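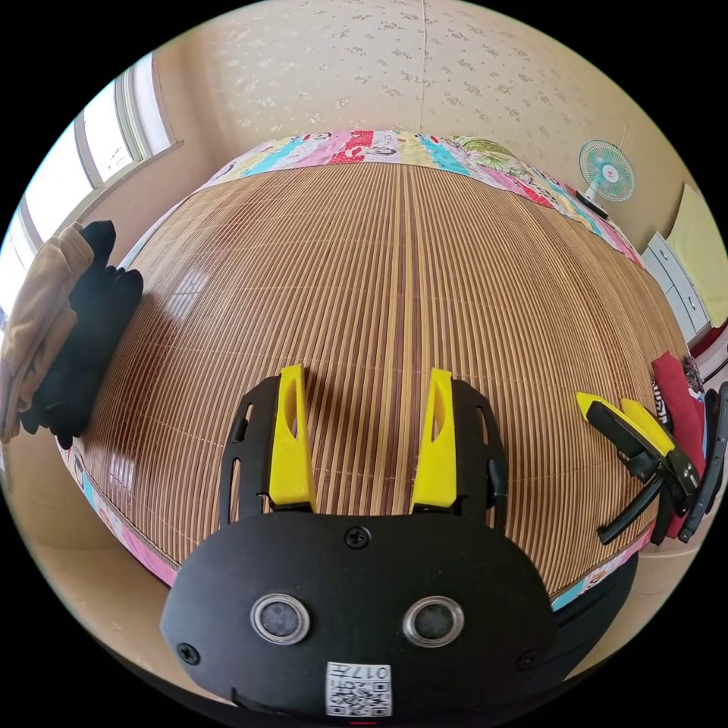

Bamboo mat laid over patterned bedding.

Section 4: Setting up the Trondmont 322 in a bedroom

Right, you've got the cooler out of its box, the castors are on and you've had a look at the parts list in Section 3. Now we can put it somewhere useful! I've set up more of these than I care to remember, first in my mother's flat and then in every room of our guesthouse in Gadammont, so what follows is a mix of the official Daltetti instructions and the bits I've scribbled in the margins over the years.

The bedroom is the fussiest room for a water cooler. In a kitchen or a hallway you can plonk it down and forget it, but in a bedroom you've got noise to think about, and damp, and a cable that somebody will trip over at three in the morning.

What you'll need
The cooler, with the tank and the filter pad fitted
A jug
A tape measure
A soft cloth
The little plastic key for the tank lock (it's taped inside the rear cover, and very easy to throw away with the packing)

4.1 Choosing the spot

1. Open the window you sleep nearest to, just a hand's width. The 322 works by pulling dry air across a wet pad, and it needs fresh air coming in behind it. Shut it in a sealed room and by midnight you'll have a warm, sticky room with a fan in it.

2. Stand the cooler with its back to that window. Leave a clear gap of at least 85 cm between the front grille and the side of the bed. Closer than that and you get a cold ear and a warm everything else.

3. Check the cable. It's 200 cm long, plug included, and I'd ask you not to stretch it. If it won't reach the socket with a bit of slack on the floor, move the cooler.

4. Run the cable along the wall and not across the walkway. I use the clips from the accessories bag, the ones with the sticky backs. They do let go of fresh paint, so if you've just decorated, wait a week or two.

5. Lock both front castors by pressing the tabs down with your foot.

Caution: Don't use an extension lead with this cooler. Water and a trailing socket on the floor are a bad pair.

Note: Floorboards can hum a bit underneath it. A folded bath mat under the castors cures most of that, as long as it doesn't block the intake at the bottom of the rear cover.

4.2 Filling the tank for the first time

1. Make sure the cooler is unplugged. Yes, even though you've only just put it there.

2. Turn the plastic key a quarter turn anticlockwise and pull the tank out by its handle. It's stiff when new. Mine squeaked horribly for the first month and then stopped.

3. Rinse the tank with plain cold water and tip it away. There's a factory smell to start with, a bit like a new shower curtain, and one good rinse gets rid of most of it.

4. Fill to the lower line for the first run. The upper line is for later, once you know everything sits level.

5. Slide the tank back until you feel the click, then lock it with the key.

6. Wait until the pad has soaked before you switch on the fan. I go and make a cup of tea. If you start too early the cooler simply blows room air about and people think it's faulty - I had a long phone call with my aunt over exactly that.

Caution: Never put scented oils, fabric softener or anything else in the tank. The pad soaks it all up and you'll be buying a new one.

4.3 Pairing the Chambi remote

The remote has two buttons and a wheel, and for something so small it can be surprisingly stubborn.

1. Pull out the clear battery tab.

2. Plug in the cooler and turn it on at the wall. The light on the top panel will blink slowly.

3. Hold down both buttons on the remote until the blinking turns steady. Stand close to the cooler for this part, nearer than you'd think.

4. Turn the wheel one notch. You should hear the fan pick up.

If the light goes on blinking, take the battery out, leave it out while you swear at it a little, and start again from step 2. It has always worked for me on the second go.

4.4 Night setting

The night setting drops the fan to its lowest speed, dims the top panel and closes the louvres halfway. I think it's the best thing about this machine, and the old Daltetti book gives it one line!

1. With the fan running, press the left button twice. The panel light will fade to a dull amber.

2. Use the wheel to pick the hours you'd like. When the time's up the cooler doesn't stop dead. The water pump goes off first and the fan carries on dry for a bit, so the pad isn't left sitting wet until morning.

3. Aim the louvres by hand so that the air passes over the foot of the bed. Moving air across your legs is plenty. Straight at your face and you'll wake with a dry throat.

Note: Heavy bedding undoes a lot of the good work. Swap the thick duvet for a sheet or a thin cotton blanket and you can probably turn the fan down a notch too.

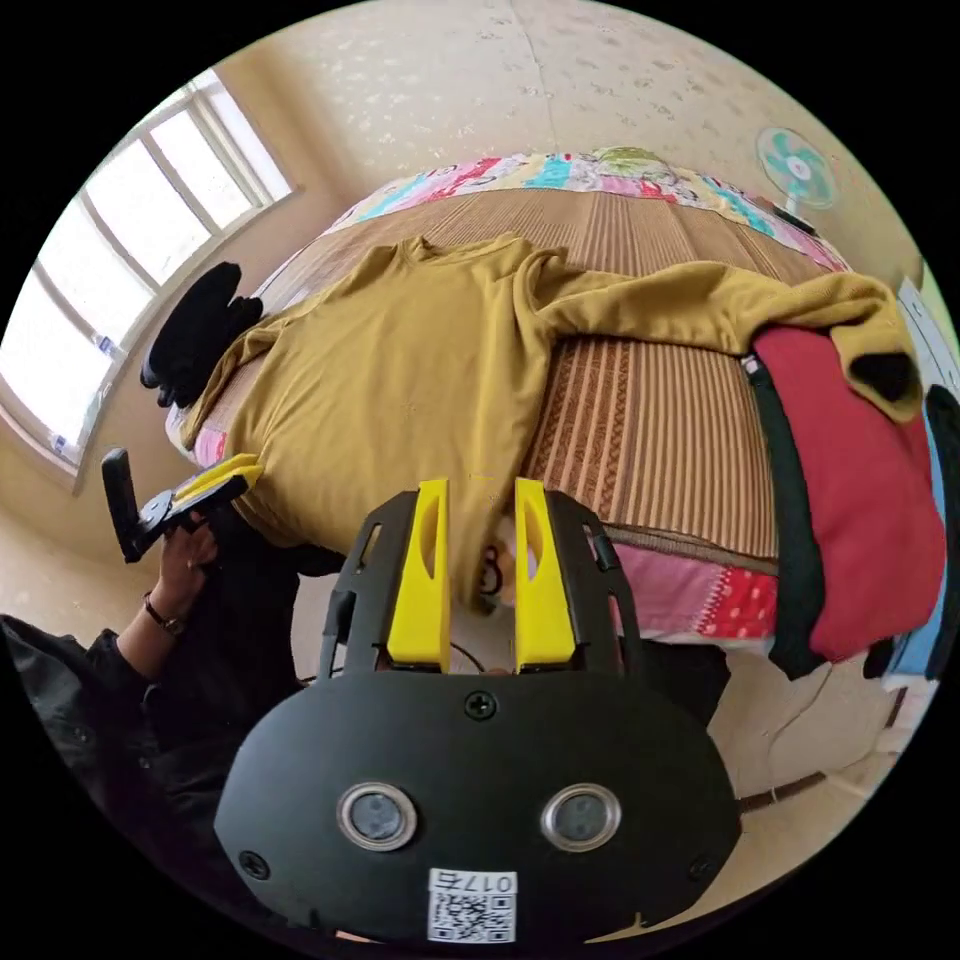

Mustard-yellow top spread out on a bed.

4.5 Keeping damp out of the room

This is the part people skip, and then they write to me about musty pillows. The cooler puts moisture into the air. That's how it works, and with the window open it's no bother at all, but a few habits help.

1. Keep clothes, curtains and loose covers well clear of the front grille. Anything thin can be pulled about by the airflow, and anything thick will slowly take up moisture.

2. Put tomorrow's clothes away in the wardrobe or over a chair on the far side of the room before you switch on for the night.

3. In the morning, turn the cooler off, open the window wide and throw the covers back. Let the bed air while you have breakfast.

4. Wipe the wall behind the cooler with the soft cloth if it feels at all clammy. If it's clammy every single day, you need a bigger window gap or a lower fan speed.

Caution: On muggy days leave the pump off and use the 322 as a plain fan. Adding water to air that's already heavy won't cool you down. To switch off the pump alone, hold the right button until the drop symbol goes out.

4.6 Putting it away for the cooler months

I pack ours up well before January and it's one of those jobs I rather enjoy, in a quiet sort of way.

1. Empty the tank and dry it properly, corners included.

2. Take out the filter pad, stand it on its edge somewhere airy and leave it until it feels crisp.

3. Run the cooler on fan only, with no tank and no pad, for an hour or so.

4. Put the pad back in, refit the empty tank, and leave it unlocked so the seal isn't squashed all winter.

5. Tape the plastic key back inside the rear cover. Please do this one. I've got a drawer with three keys in it and none of them fit ours.

6. Store the cooler upright with an old pillowcase over the top.

Replacement pads and castors are in Section 7, and anything to do with odd noises is in Section 6, which I'm still adding to.

Chalerm Kaewmanee
Section last revised 14 Apr 2020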